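Flenitz Skirted Fitted Sheet, Gray

Item 2218

I'll start by saying I never meant to sell bedding. Kistik was a curtain shop for years, and then customers kept asking me what I put on my own beds, and after a while it seemed silly to keep sending them somewhere else! So I started carrying the Flenitz sheets, and this gray one with the pleated skirt has been my favorite from day one.

What you get is a fitted sheet and a bed skirt in one piece. The top goes on like any fitted sheet, with elastic that tucks up under the edge of the mattress, and the skirt is sewn on all the way around and drops down the side in soft folds. If you've ever tried to get a separate bed skirt straight while holding up a mattress with your shoulder, you know why I like this so much. It also hides whatever you keep under the bed (in my case winter boots and a box of tax papers I should really deal with).

The gray is a middle gray, a little on the cool side. I've had it next to white closet doors, white curtains and plain wood floors and it looked good with all of them. It's nice with one bright thing on top too, a yellow throw or a couple of loud pillows. If your room is mostly cream or tan, write to me first and I'll mail you a swatch, because some people find it a bit blue in those rooms.

Sizes are twin, full and queen. I get asked for king every week and the answer is still no, sorry, the mill doesn't make it. All three sizes fit mattresses up to 12 inches deep. Anything thicker and the skirt will ride up, and you'll be cross with me.

Washing: warm water, low dryer, and take it out while the pleats are still a tiny bit damp. Shake it hard and put it straight on the bed. I don't iron mine. Aníbal Restrepo, who does our sewing and repairs, does iron his, and I'll admit his bed looks better. Skip the bleach, it'll turn the gray patchy.

A customer named Wilson Alvarado wrote in to ask if the corners stay put with kids jumping on the bed. Mine have, but I've got two cats and no kids, so take that for what it's worth! If a corner seam does pop in the first year, send the sheet back and Aníbal will fix it for free. You just pay the postage to us.

We got 326 of these in the July 2024 delivery and the queens always go first. Matching pillowcases come in packs of 4 and are listed separately under Muñoz, same gray, same fabric. I wash mine together with the sheet so they fade at the same pace.

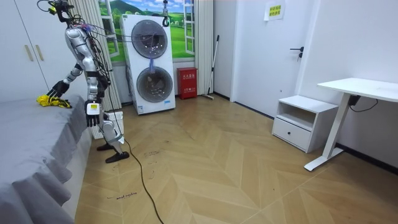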